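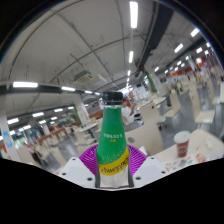 Slide 1. Schweppes bottle in the gripper, cafeteria seating behind it.

Leave this one up while people find chairs. Don't start talking until the back row settles.

Hi everybody, thanks for coming. I'm Hoi-yan Lau, and I've got the slot before lunch, so I picked a lunch topic. The title in your program is "Who Clears the Table?" and the question is whether a machine can do it yet. I mean the boring version of the job. Somebody eats, somebody leaves, there's a bottle and a paper cup with a lid and some printed stuff lying next to it, and all of it needs to go someplace.

(Ask for hands: who has worked a dish room or a dining floor? Wait for it. There are always more than I expect.)

Okay, so you folks already know the hard part, and you can heckle me if I get it wrong.

Start with the bottle. I love the bottle! It's stiff, it stands up straight, it has a cap, and two soft ribbed fingers coming in from the sides can close on it nicely. If every piece of trash in the world were a glass bottle standing upright, I'd tell you we were done and we could all go eat. Most of the demo videos you've seen online are bottles, or things that behave like bottles.

Now look to the right, at the table. Paper cup, plastic lid. How hard do you squeeze it? Depends if it's full, and you can't tell that with the lid on. A person picks it up and knows in half a second. Our arm at Cusance squeezes, lifts, and then finds out — and sometimes the lid pops, and then you have a second chore on top of the first one.

Then the paper. Flat printed sheets on a flat table are, for me, the worst thing in the building. You and I slide a sheet to the edge and pinch it, or lick a finger (don't pretend you don't). Two fingers from above just scrape at it. And past that there's a crumpled little white thing. Is it garbage? Probably. Would I bet a customer's receipt on it? No.

Pause here. Drink water. Slow down!

Numbers, because Dennis Cheetham made me promise numbers. In October we ran the Plundum arm on table clearing in our test room, 424 pickups in all. I'm not going to put up a pie chart. Bottles and cans went well enough that we stopped cheering. Cups were okay when they were empty. For flat paper, my notes from the first afternoon say "no" and then "no" again with an underline. We changed the fingertips and it got better, and I still wouldn't hire it.

Time per table is where it gets embarrassing. Yung-ching Kwok timed herself against the arm on the same mess. She took 12 seconds and she was talking to me the whole time. The arm took some 9 minutes, and that includes one long stretch where it was making up its mind about a napkin.

(If they laugh, let them. If they don't, move on, don't explain the napkin.)

So why bother? Two reasons, and I'll be quick. First, the night shift. If the place is closed and there's no line of people waiting on a table, slow is fine. Facundo Yáñez at Bakker runs a shop floor with the same kind of problem, sorting leftover fittings back into bins, and he told me he doesn't care if it takes until morning as long as the bins are right. I think that's the job to go after first.

Second, people are good teachers. Put the fingers in somebody's hand and have them do the chore in a real room, with chairs in the way and shiny floors and lights all over the ceiling, and you get something a clean lab bench never gives you. Our first set of recordings was all done on one gray table. The arm got great at that gray table. We rolled in a cream one and it acted like it had landed on the moon.

Wing-sze Hsueh is going to talk about the Kestivar fingertips after the break, so if you have a question about rubber, please save it for her. She has samples.

Where I come down, as of today: picking up one stiff thing, yes. Clearing one whole table with nobody standing by, no. Wiping the table afterward, ask me another year — we haven't even tried it with a wet cloth.

If there's time, 4 minutes of questions. Somebody will ask about folding laundry. Say we don't do laundry, and point them to Yung-ching, who has opinions.

Remember to get the clicker back from Dennis.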